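Évaluer une tâche ménagère avant de la confier à une machine : méthode pour l'ouverture et la fermeture d'un tiroir

Guide pratique à l'usage des équipes techniques, programme Caler

Le présent guide s'adresse aux établissements partenaires de Zurnosia qui souhaitent déterminer si une tâche domestique courante peut être exécutée par un robot. Le tiroir a été retenu comme premier cas d'étude. Le geste paraît élémentaire, mais il réunit plusieurs difficultés encore mal maîtrisées : saisie d'une poignée étroite, traction dans l'axe des glissières, arrêt avant la butée.

1. Préparer le poste

Choisir un meuble d'usage courant, sans le modifier. Vider le tiroir lors de la première série, puis y placer une charge de 300 grammes. Noter la course utile et la hauteur de la poignée. Les objets habituellement posés sur le meuble restent en place.

2. Enregistrer les démonstrations

L'opérateur exécute la tâche au moyen de deux pinces tenues à la main. Une pince saisit la poignée, l'autre peut prendre appui sur le tiroir. Chaque démonstration commence tiroir fermé et se termine tiroir fermé. Les marqueurs fixés à la base des pinces doivent demeurer visibles pendant toute la durée du mouvement.

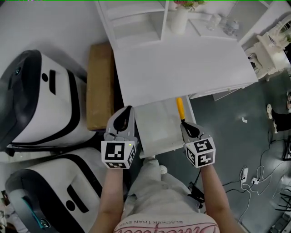 Il convient de varier la position de l'opérateur et la vitesse d'exécution. Les essais manqués sont conservés et signalés comme tels dans le registre : une poignée qui échappe à la prise fournit une information utile à l'apprentissage.

3. Conduire les essais autonomes

Effectuer au moins 29 essais par configuration, sans intervention humaine. Un essai est réputé valide lorsque le tiroir est ouvert puis refermé sans déplacement du meuble. Interrompre immédiatement la séquence en cas de blocage des glissières.

4. Interpréter les résultats

Sur les 218 essais réalisés en juillet au site de Rurncombe, les échecs se concentrent sur la fermeture, lorsque le tiroir se présente de travers. À ce stade, Zurnosia considère que la tâche peut être automatisée sur un meuble connu, sous surveillance. Le passage à un meuble inconnu n'est pas acquis.

Les registres complétés sont à transmettre au service Masilela, en 2 exemplaires.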